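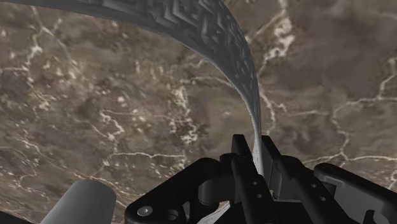 Lernia handset on Flumidus: is anyone running it as a daily phone?

Forum: Mobile operating systems > Alternative platforms
Started April 2023

pelham_k
Looking for measured results, please. I have a Hawthorne H2 on Android and the vendor stopped issuing security patches in October. The hardware is fine. The options as I see them are a community Android build, or moving to a Lernia handset with Flumidus preinstalled. I need calls, SMS, a browser, offline maps and one banking app. Idle battery drain matters more to me than camera quality. Has anyone used the current stable release on a main SIM for more than a few weeks?

ottergate
Seven months, main SIM, Lernia 3. Idle drain overnight is 4 per cent with Wi-Fi off and the modem on LTE only. With Wi-Fi on it is nearer 9, and that comes from the driver refusing to enter its low power state while any socket is open. There is a patch in testing. Calls work. VoLTE works on two of the UK networks and needs a manual profile on the third. SMS is fine. MMS group messages arrive as separate threads.

The banking app depends entirely on which bank.

pelham_k
Which compatibility layer are you using for Android apps? The wiki lists two and the page was plainly written by people who prefer different ones.

ottergate
Ferkum. The other one has had no commits since last summer. Ferkum runs a full Android userland in a container and passes through the GPU, audio and location. It takes 465 MB of RAM at idle on mine, before you open anything. On the 4 GB model that hurts.

Taha Salem
I maintain the Ferkum packages for Flumidus, so treat this as partial.

465 sounds high but is plausible if you left the default launcher service enabled. Disable it in the container settings and restart the session. The container itself needs less than that. If you only want one app, set it to start on demand and freeze after idle. Cold start is then roughly 15 seconds on a Lernia 3.

On banking: Ferkum does not pass hardware attestation and will not. Apps that check for it will refuse to run, or will run with transfers disabled. Please don't open bug reports for this. We have had 119 of them, all closed as duplicates of the first.

grizedale
Which is the whole argument against these platforms in one paragraph. The kernel is good, the shell is good, the update mechanism is better than Android's, and I still can't approve a card payment. I went back after six weeks.

ottergate
Your bank issues a card reader if you ask. Mine did, free, took four days.

grizedale
I don't want to carry a card reader in order to have a phone. You are describing two devices doing the work of one.

ottergate
I leave it in a drawer. Payments over the threshold are something I do at home anyway. It depends on how you use the account, I suppose.

marrow_and_sons
Would like to go back to the idle figures. 4 per cent overnight is not comparable to anything without the length of the night and the battery capacity. Mine (Lernia 3, same release, LTE only, screen off, Ferkum not installed) draws 105 mW averaged over eight hours, taken from the fuel gauge at one minute intervals. An Android phone with a similar modem should be at a third of that. The gap is mostly the modem waking the application processor for every cell measurement report. Flumidus does not filter these in firmware.

ottergate
Fair. Night is seven hours. I'll log it properly.

Taha Salem
The wake filter exists in the modem firmware but has to be configured at boot by the host. The vendor kernel did it with a binary helper which we can't redistribute. Somebody has worked out the message format and there is a merge request open. It needs testing on networks outside Europe, where the registration timers differ.

marrow_and_sons
I have read that merge request. It sets the filter once and never sets it again after a modem reset. The modem on this board resets itself several times a week. After the first one you are back where you started.

Taha Salem
Correct, and noted in the review. The reset hook is the remaining work.

grizedale
"The remaining work" has been the status of this platform since I first installed it.

Taha Salem
You are welcome to the patch queue.

grizedale
I write payroll software. I would make it worse.

pelham_k
Useful, thank you. Two further questions. First, maps: native or through Ferkum? Second, has anyone put Flumidus on a Hawthorne H2 directly? The device page says "boots" and nothing else.

ottergate
Native maps are fine for walking. Vector tiles, downloads by county, routing is slow over long distances. A cold GPS fix takes up to three minutes without assistance data. Turn on the assistance option under Location, it is off by default for privacy reasons.

lindqvist_b
I wrote the H2 device page. Boots means boots. Display, touch and USB networking work. Modem is detected and will register, but there is no call audio in either direction. The codec sits behind a DSP with signed firmware, and the routing tables are different from the H1. No camera. Suspend works but resume fails about one time in five. I would not put a main SIM in it.

pelham_k
Is anybody working on the audio routing?

lindqvist_b
I was. I dumped the mixer state during a call under the vendor Android and reproduced it control by control. Earpiece gives a click and then silence. My guess is a clock that is only enabled by the vendor service. I have no schematic. If you want to send a dump from your unit before you wipe it, it would help to have a second one to compare, with the board revision.

marrow_and_sons
For the H2 I'd go with the community Android build. It gets monthly patches, though the modem firmware stays at whatever Hawthorne last shipped, so you are only partly covered. Bootloader will be unlocked, so the banking app may have the same attestation problem there too. Check before you assume it's the safe choice.

grizedale
Agreed with that, for once. Check the bank first. It decides everything else.

pelham_k
Checked. The bank's app opens on an unlocked device with a warning and a lower transfer limit. I can live with the limit. Plan is the community build on the H2 for now and a second-hand Lernia 3 on a data SIM to see how it behaves. lindqvist_b, I'll take the mixer dump tonight. Do you want it with the speakerphone on as well?

lindqvist_b
Yes please, three states: earpiece, speaker, wired headset. Note the board revision from the label under the battery cover. Text files are fine, don't screenshot them.

ottergate
Logged it as promised. 98 mW over seven hours, one minute intervals, Wi-Fi off, Ferkum frozen. There were two modem resets in the log that I hadn't noticed before.

marrow_and_sons
Consistent with mine. Could you attach the timestamps of the resets to the merge request? Mine cluster just after a tracking area change and I'd like to know if yours do.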